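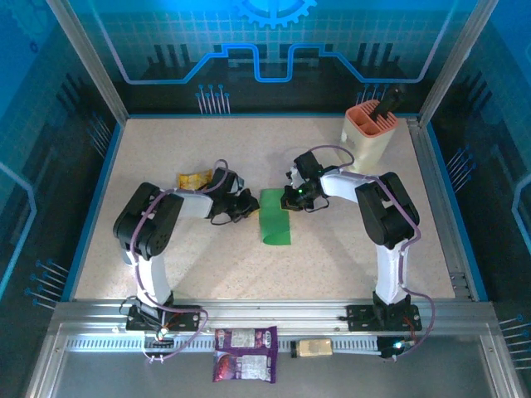
About us

Nikzad makes and sells things for the kitchen worktop: cloths, tea towels, utensil holders and a small range of storage tins. We are based in Sullstead, in Unit 8 of the old seed works, and we have a shop at the front that is open to anyone.

The business was started by Farhad Shokri and Mitra Esfahani, who had a market stall selling dusters and dishcloths. The cloths sold better than anything else on the stall, so they bought two second-hand overlockers and began hemming their own. The tins and holders came later, after customers kept asking where they should put their wooden spoons.

What we make

Our cloths are cut and hemmed in Sullstead. They come in 12 plain colours and two sizes, and we try not to drop a colour once people have started buying it. The green is the one most people reorder. All of them can go in the wash at 60 degrees. They will shrink a little the first time and we cut them slightly large to allow for it.

Utensil holders are moulded for us by Grirko, a family firm in Skokthorpe. The tops are divided into compartments so that long handles stay apart, and they lift off for washing. We sell spare tops separately. If you have one of the older holders with the round base, the new tops do not fit it, but we still keep a few of the old kind in the stockroom. Please ring and ask.

We do not make knives or pans and have no plans to.

Who works here

There are more than 33 of us in the busy months before Christmas and fewer for the rest of the year. Mitra runs the sewing room. Farhad does the buying and most of the deliveries to shops. Parisa Ahmadpour looks after orders and returns, and hers is usually the voice on the phone. Hamidreza Ghasemi is in charge of product design and checks new samples before we put them on sale. Rostam Ranjbar manages the front shop and the seconds table, where cloths with a crooked hem go for half price.

Visiting and ordering

The shop is open Monday to Saturday, 9.30 to 4.30. Parking is in the yard behind the building, through the second gate. The first gate belongs to the tyre place and is locked at lunchtime.

Orders placed before noon go out the same day. Shops and cafes can open a trade account by filling in the form on the Trade page. Minimum trade order is one carton, and cartons can be mixed by colour but not by size.

For returns, write your order number on the slip and post it back with the goods to Nikzad, PO Box 3011, Sullstead.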